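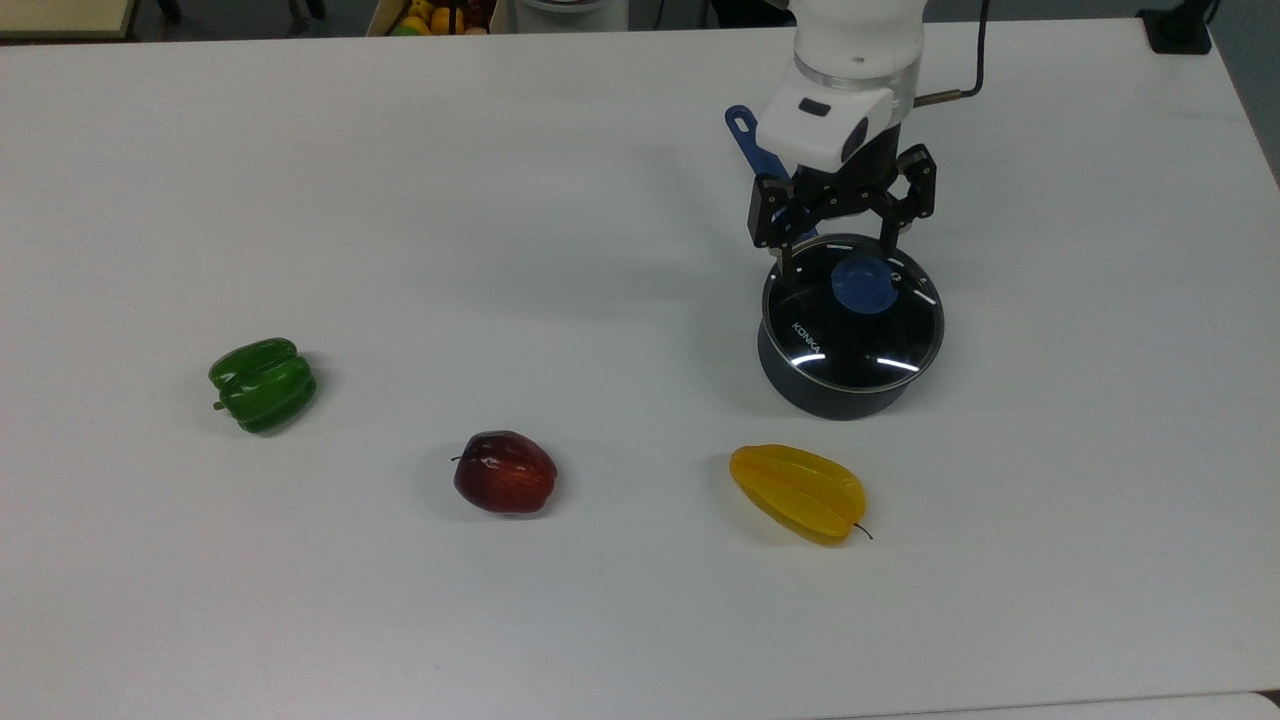

Two-finger gripper versus saucepan lid. Starfruit for company.

So I finally got my two days at the Soltthorpe workshop, and I spent nearly all of it on lids. I'd gone up with big plans about peppers and apples (everyone does peppers and apples!) and then Diệp Đinh put a pan on the table and said go on then, try that, and that was me gone for the afternoon.

We had 3 grippers to get through. The Inskip is a soft one with silicone pads, lovely on fruit, hopeless on anything glass. It just sort of strokes it. The Hasham has a much firmer squeeze but opens so wide that you need a lot of clear table either side, and I kept nudging things I didn't mean to nudge. Then there's the plain black two-finger one, all links and screws, which I'd been a bit snooty about because it looks like something off a bicycle. Reader, I take it back. It goes down either side of the knob and it's narrow enough that you can watch what it's doing from the wrist.

I ran 24 tries with each on the lid and wrote them up in a notebook I have since left on a train, so you'll have to trust me that the black one came out on top. The Hasham was second. Diệp thinks I was unfair to the Inskip and wants a rematch with fresh pads in October.
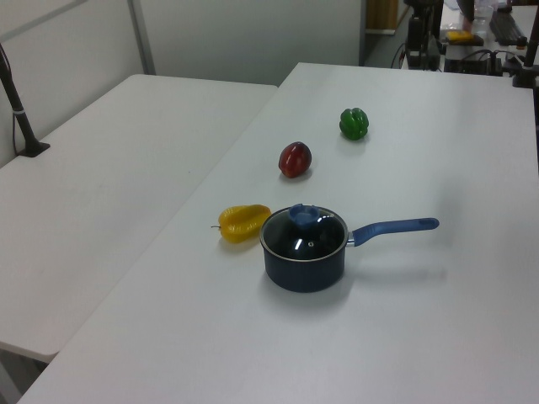

The side view, with the pan handle pointing off to the right.

The other thing I wanted to compare was cameras. I'm a head camera person, always have been, but glass lids are a pain from up there with all the overhead lights bouncing off them. The fixed one still gets the shine, only it also gives you the handle properly, and how close the yellow pepper is to the rim, and I found myself looking at that window far more than the other. Might need to rethink my whole setup at home, sigh.

Still on Clodivico for the controller side. More on that when I've stopped swearing at the menus.

Recent posts
Clodivico, week one: where is the stop button
Cable ties I have loved
More than 100 plastic fruits and where to keep them
Soltthorpe packing list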